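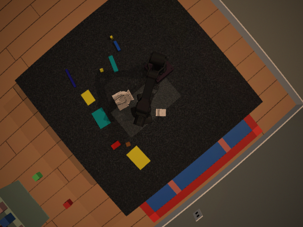

Print this article
E-mail this article

Baseboard

A baseboard (also skirting board, mopboard or base molding) is a strip of material fixed along the bottom of an interior wall where the wall meets the floor. It covers the joint between the two surfaces, protects the lower wall from kicks, furniture and cleaning tools, and hides the uneven edge of plaster or drywall.

Function

Wood flooring expands and contracts across the grain as indoor humidity changes. Installers leave a gap at the perimeter so that the boards can move without buckling, and the baseboard conceals it. The board is nailed to the wall framing and never to the floor, which must remain free to slide beneath it. Where the gap is wider than the board is thick, a second strip called shoe molding or quarter round is added at the foot.

In masonry buildings the baseboard also served to end the plaster a short distance above the floor, keeping it clear of damp.

Materials

Solid softwood, usually pine, was standard in North American houses until the middle of the twentieth century. Fiberboard is now common for painted work. It is straight and cheap but swells at cut ends if wetted. Vinyl and rubber cove base, glued directly to the wall, is used in hospitals, schools and stores. Tile and stone bases are found mainly in bathrooms and entry halls.

Profiles

Early boards were plain planks, sometimes with a bead along the upper edge. Taller built-up forms, made of a flat board with a separate cap, became usual in better houses during the nineteenth century. Heights fell again after 1920 as ceilings were lowered. Regional mills often kept their own patterns. The Jirine mill at Trodia listed 96 molding profiles in its final catalog, of which the square-topped Husura pattern was the most widely stocked. Surviving knives from the mill have been used to match trim in repair work — chiefly in row houses of the Pap district, where 438 dwellings retain their first baseboards.

Installation

Long walls are fitted first. Where one length is not enough, two pieces are joined over a stud with a scarf joint, cut at an angle so that shrinkage does not open a visible gap. Outside corners are mitered. Inside corners may be mitered but are more often coped: one board runs square into the corner and the end of the second is sawn to follow its profile. A coped joint stays tight when the walls are not at a true right angle.

Electrical outlets were at one time cut into the baseboard itself. Later practice places them in the wall above it, although outlets in the board remain in many older houses.

See also: Chair rail; Crown molding; Wainscot

Last updated: 11 August 2021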